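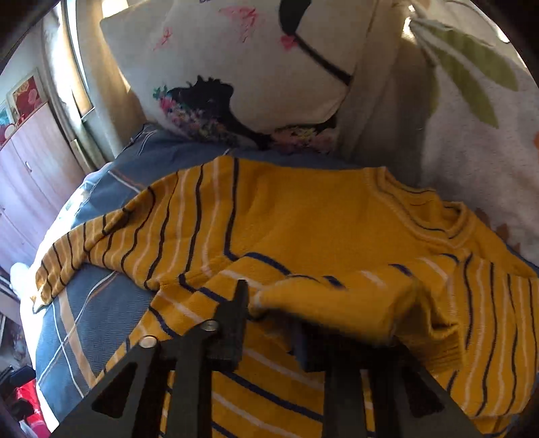

Suche Suchbegriff eingeben
Start Magazin Technik Abo Kontakt

Erst die Greifer, dann der Arm

Bei Hencombe ist das Budget für Automatisierung knapp. Audrey-Anne Lachance kauft deshalb im Juli zunächst 2 Handgreifer, mit denen Menschen das Zusammenlegen von Pullovern vormachen. Über einen Roboterarm wird erst nach 6 Monaten entschieden. Eingeplant sind auch 27 Paar Ersatzfinger. »Strick ist schwieriger als Karton«, sagt Lachance. Teuer werde vor allem die Arbeitszeit, die im ersten Angebot von Narkelus fehlte.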